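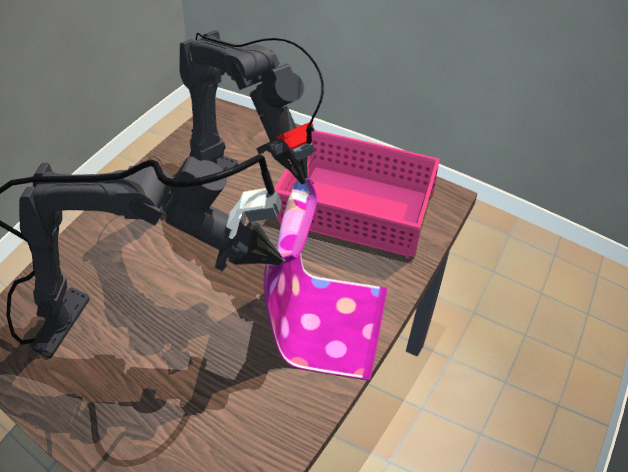

4. Setting up the door keypad for a new guest

This section is for owners and hosts who use the Lekota keypad at their vacation rental. Before you start, the keypad must be mounted and your listing must be added to your Istusance account (see section 2).

4.1 Create the arrival code

1. Open the host page and choose the name of your property.
2. Press Guests, then Add stay.
3. Enter the name of the guest, the arrival day and the departure day exactly as they are in the booking.
4. Type a code of four digits, or press Suggest to receive one from the system.
5. Press Save. The keypad gives 2 short sounds when it has received the code.

Note: If you do not hear the sounds, the keypad is possibly out of reach of your home network. Stand next to the door with your phone, and press Send again.

Caution: Do not use the master code 3311 for guests. It is set at the factory and it is the same on all new keypads. Change it on the first day, as explained in 4.3.
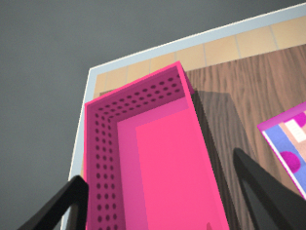

Can two families have a code for the same condo on the same day?
Each stay needs its own code, and the hours must not overlap. When one family leaves in the morning and the next one arrives in the afternoon, set the check-out hour of the first stay before you save the second.

4.2 Send the code to the guest

1. Open the stay and press Message.
2. Choose the welcome text. You can change the words, but please leave the field for the code as it is.
3. Add the parking place and the name of the building. At our test property in Tokincombe, many guests went first to the wrong entrance, so we advise to write also the color of the door.
4. Press Send.

The code starts to work at the check-in hour and stops at the check-out hour. For late departures, change the hour in the stay. A new code is not needed.

4.3 Change the master code

1. Hold the star key for 10 seconds, until the light is blue.
2. Enter the old master code and press the star key.
3. Enter the new master code two times.

Caution: After a wrong entry the light becomes red. Wait until it goes out before you try again. 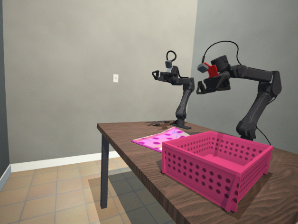 Fig. 4-3. Table with basket and cloth.

The keypad keeps up to 4000 past entries. The oldest are removed first. If you rent through the season, save the list to your computer every October.

For help with this section, write to Angharad Parry at the Punport office.

Section last changed: 23/07/2026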